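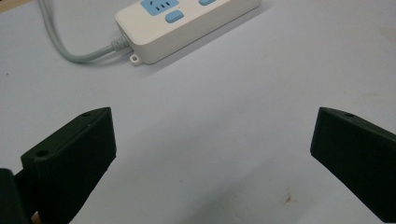

Broka (print series)

Broka is a series of screen-printed literary maps published by Bevel, a small print studio in the harbor town of Sarnimen. Each sheet takes a single short story or novella and turns it into one large picture, with the plot laid out as a route through streets, rooms, rivers or open country. The complete series has 20 prints, and it is widely loved by collectors of narrative posters for its rich color and for the astonishing amount of reading that went into it.

The name comes from the first story mapped, in which Broka is a ferry that never leaves on time. The ferry appears somewhere on every later print as well, even those set in deserts or apartment buildings, and finding it is a large part of the fun.

Background

Bevel began as a shop for concert posters and seed packets. Its printers had a habit of pinning story diagrams to the drying racks – who met whom, on which corner, in what weather – and customers kept asking to buy them. The first diagram to be properly drawn and printed was the ferry story, done in two colors on leftover stock. It sold out over a single Sunday at the Sarnimen harbor market, and the studio started on a second sheet that same month.

The early prints stay close to ordinary street maps. By the fourth, the designers had dropped the compass rose and the scale bar and begun to bend the ground to suit the telling. A long walk that takes up one sentence in the story might be an inch of road, while a kitchen argument that fills ten pages spreads over half the sheet. This stretching of space became the signature of the series, and it is wonderful to follow with a finger while the book is open alongside.

Design

All of the prints are tall and narrow, and 20 inches wide. The reader starts at the lower left corner and moves generally upward, though several prints double back on themselves and one, The Orchard Road, has to be turned upside down at its midpoint.

Characters are shown as colored lines. A line thickens when its character is speaking and thins out when the character is only thought about or mentioned. When two people share a secret their lines are braided together, and a lie is drawn as a dotted branch that goes nowhere. Readers pick up the system quickly, and a small key is printed on the back of each sheet for anyone who wants it.

Lettering is done by hand. Place names are set in a slanted capital based on old harbor signs, and quoted phrases appear in a round, friendly script. The quotations are short, mostly five or six words, and they sit exactly where they occur in the story.

The busiest sheet is the eleventh, The Cavalcanti House, drawn from a novella about a boarding house and its tenants over one winter. Its index lists 876 separate events, from a wedding down to the boiling of an egg. The building is shown sliced open, with the lines running up and down the stairs in such numbers that the staircase turns almost solid orange. It is many admirers' favorite, and deservedly so.

Printing

The prints are pulled by hand on a heavy cotton paper. Most use between five and seven inks, with the palest laid down first. Bevel mixes its own colors, among them a gray-green known in the studio as low tide, which appears in the water on all of the harbor scenes.

Because the character lines cross so often, the printers rely on transparent inks. Where a blue line passes over a yellow one, the overlap shows green, and the designers plan for this with great care. In The Cavalcanti House, a green patch on the third landing is the only hint that two of the tenants ever met.

Each title was issued in an edition of 600, numbered in pencil. There have been no second printings. Proofs with color notes in the margins turn up from time to time and are especially prized, as they show inks that were tried and dropped.

Use in teaching

The series has found a happy second life in classrooms. Teachers use the prints to talk about pacing and point of view, and students often go on to make maps of their own. A common exercise gives the class a single page of a story and asks for a strip of map to match. Pieces from different students are then taped end to end, and the places where the roads fail to meet make for lively discussion.

Related works

Bevel has published two smaller projects in the same manner. Harbor Hours is a folding chart of one day in Sarnimen, compiled from diary entries, with the tide running along the bottom edge. Low Tide Alphabet is a set of letter cards showing the sign lettering used in Broka, along with several characters that were drawn for the series and left out, including a very handsome capital Q.

See also

Literary cartography
Narrative chart
Screen printing
Limited edition prints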